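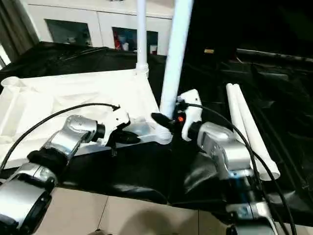 Murkville, 21/06/2022

Product Review: Nuron Height-Adjustable Work Table

Print this page | E-mail this page

The Paterson Library Service purchased the Nuron height-adjustable work table in February for the public study room at its Murkville branch. This review records the findings of the Furniture and Fittings Office after a trial at that branch, and is intended for branch managers who are preparing requests for the coming budget year.

Assembly and delivery

The table was delivered in three cartons. Two members of staff put it together in one morning with the tools supplied. The printed instructions are clear up to the point at which the crossbar is attached, where the drawing shows the bar facing the wrong way. Staff at Murkville fitted it as drawn and had to remove it again. Branches should attach the crossbar with its drilled side facing the floor. The supplier has been informed of the error and has sent a corrected sheet, copies of which are held at the Clonton office.

Height adjustment

The top is raised and lowered by a hand crank stored under the right side. A full change from the lowest setting to the highest takes 40 turns. Most adults managed this without difficulty, though several older patrons asked for help, and the crank is awkward for anyone who is seated close to the wall. The office considered the powered version of the same table and decided against it on grounds of cost. Branches that serve a large number of wheelchair users may wish to reopen that question with the office before ordering.

The table holds its height well. Measurements taken at the beginning and end of the trial showed no sinking at any of the four legs. At the highest setting there is a slight side-to-side movement when a patron writes with force. Tightening the lower bolts reduced the movement but did not remove it.

Surface and wear

Pencil, ballpoint ink and dried glue came off the top with a damp cloth and ordinary soap. Permanent marker did not. The front edge has begun to lift at one corner, where chairs are pushed against it, and a repair has been requested under the five-year warranty. The feet left no marks on the carpet tiles. They have not been tried on a hard floor.

Comments from patrons

Comment cards were placed in the study room for the length of the trial. Patrons spoke well of the legroom and of the depth of the top, which allows two people to work across from each other with papers spread out. The most frequent complaint concerned the lack of a hook or shelf for bags. Lorna Lennox, branch manager at Murkville, has asked that hooks be added to any future order.

Rating and recommendation

The office rates the table 4 out of 5. It is approved for study rooms and staff workrooms. It is not approved for children's areas, where the crank handle is within easy reach. Requests should be sent to the Clonton office on the standard furniture form, with the room measurements attached.

This site uses cookies to remember your settings. By continuing to use the site you accept our cookie policy.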